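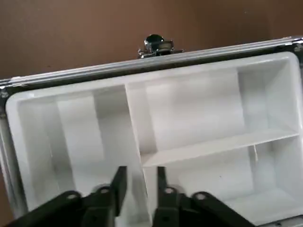
Bollcombe, 4th October

Teaching the arm to pack the case – hand guiding or remote?

jolan_k wrote:
Hi all, Jolán here from the Bollcombe group. We're teaching our arm to put small parts into a metal-framed case with a white three-compartment tray in it, and I'm doing the demos by remote (two-finger gripper, wrist camera, me on the controller with my tongue sticking out). I've recorded 109 so far and I'm happy with maybe half of them. My trouble is the long left compartment. From the wrist view I keep coming down right on top of the divider, then I wiggle sideways, and now the wiggle is in my data! Would you grab the arm and guide it by hand instead, or stick with remote and get better at it?

dobosb wrote:
By hand, every time. You feel the divider before you hit it. I did 4 evenings of remote on a similar tray last January and threw all of it out.

anikoilles wrote:
I disagree with Botond on this one. If the policy only gets the wrist camera, you should only get the wrist camera too. When you hand guide, you're standing there looking from the side with your big human eyes, and you make choices the robot has no way to see the reason for. Plus your sleeve ends up in half the shots.

dobosb wrote:
Roll your sleeves up then :)

anikoilles wrote:
Your forearm is worse.

G_Sarkozi wrote:
Look at the light in that tray before you argue about anything else. It's glossy white, and there are bright patches on the floor in all three compartments. The one in the left compartment is a rectangle, and I'd bet good money a network will take the edge of it for a wall. What's your lamp, Jolán? I hung a sheet of tracing paper under mine and it helped a lot more than changing controllers did.

jolan_k wrote:
Desk lamp plus whatever comes in the window, so guilty. I'll try the tracing paper tonight. Géza, would you redo the old demos or keep them?

G_Sarkozi wrote:
Keep them. A bit of variety in the light is good, you just don't want all of it like that.

dbarany wrote:
Two things from me. Slow your controller down for the last stretch – I map the trigger so a half squeeze gives quarter speed. And line up over the compartment while you're still high, with both fingertips on the same side of the divider, and only then go down. In your picture they're on either side of it, which is a fine place to look from and a terrible place to drop from.

jolan_k wrote:
Ha, yes, that's exactly where I start from every time. So should I toss the wiggly ones?

dbarany wrote:
I'd trim them. Cut the wiggle, keep the approach and the release if they're clean.

anikoilles wrote:
Please don't trim all of them. Some recovery is worth having. If it never sees a bad approach get fixed, it'll just sit on the divider and push.

dobosb wrote:
Still say by hand. But okay, Anikó has a point about the recoveries.

jolan_k wrote:
Okay, plan for tonight: tracing paper, slow trigger, start over one compartment. I'll do a batch by hand as well so Botond can sleep, and I'll post both sets of results in this thread.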